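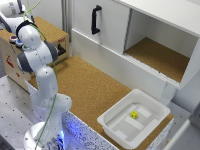
February
By our education correspondent

At a quarter to five in the afternoon the corridor on the ground floor of the Purnasel technical school is almost dark, and only one door is open. Behind it the robot club has already started. Nobody looks up when I come in. Two students lie on their stomachs on the floor with a laptop between them, and a third is reading numbers aloud from a sheet of paper, slowly, as if she is dictating a telegram.

The club is called Tritska, after a street where the first members used to wait for the bus. It is now in its third winter. There are eight students in it, from the age of fifteen to the age of eighteen, and they share one white arm, one bench covered in cork and one key to the room. They are preparing for the Trummer Cup, a contest for school teams which takes place in spring.

The rules of the cup fit on one page. There is a tray, and in the tray there is a small cube. There is a cabinet over the bench with a shelf inside. There are also the buttons. The team gets a list of tasks on the morning of the contest, and the arm must do them in the order of the list, without a human hand on it. A task can be "take the cube from the tray and put it on the shelf". It can also be only "press blue". The students told me that the second kind is the one which makes them nervous.

I did not understand this at first. To press a button is what a child does in a lift. But the arm does not know how hard a button is. If it comes down too softly, nothing happens and the points are lost. If it comes down too strongly, the arm feels a resistance which it did not expect, and it stops itself for safety. Then the whole run is over. Between these two there is a distance that the club has measured with a patience I admire, and which they write on the wall in pencil, with the date beside it.

The arm was bought second-hand with money from the parents' association and from Pellix, a small workshop in the town which makes parts for bakery ovens. Pellix also cut the cork and lets the students use its drill after working hours. In return the club explains its work to the apprentices twice in a year. Both sides told me that they have the better part of this agreement.

Each member has a notebook. I was allowed to read some pages, and they are not beautiful. "Run 83. Too far left again. Who moved the tray?" Under it, in another handwriting: "Me. Sorry." A few pages later somebody has drawn the shelf from the side, with an arrow and the words "elbow hits here". The teacher who is responsible for the club wants every failed run to be written down on the same evening, before anybody goes home. The good runs may wait until next week.

In this season they have written down 163 runs so far. The teacher showed me the page where the handwriting changes, in the middle of the winter, because the student who kept the notes had to learn to steer. They change the roles on purpose. It costs time, and the older members complain about it, but in the first year the club had one very talented programmer, and when he was ill on the day of the contest the others could only stand beside the bench and look at it.
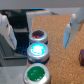
THE BUTTON PROBLEM

Three round buttons stand in a column at the edge of the cork: red, blue and green. In the club they are simply called by their colours. "Blue is on," somebody says, and the girl with the sheet makes a mark.

Seen from between the fingers of the gripper, the buttons do not look the same size. The near one is big, the far one is small. For a person this is no difficulty. The program, however, was at first convinced that green was the most important thing in the world, and it wanted to press green whatever the list said. It took the club most of the autumn to cure it from this idea. The solution came from the youngest member, who proposed that the arm should always go first to the same point over the cork, look from there, and only afterwards decide. The older ones found it too simple. They tried it all the same, and it stayed.

There is still a discussion about the fingers. One half of the club wants to close them before pressing, so that they make one blunt tip. The other half wants to keep them open and use only one, which saves a moment on every task. I heard both arguments twice in the same hour, and the second time they were louder. The teacher was correcting physics tests at the next table and did not take a side.

At half past six the heating goes off in the whole building, and the students put on their jackets and continue. I asked what they will do if they win. They have not spoken about it, they said, but with the prize money they would like to buy a second gripper, and perhaps a chair for the person who reads the numbers. Then the girl with the sheet asked for silence and began again from the top of the list — cube, shelf, red.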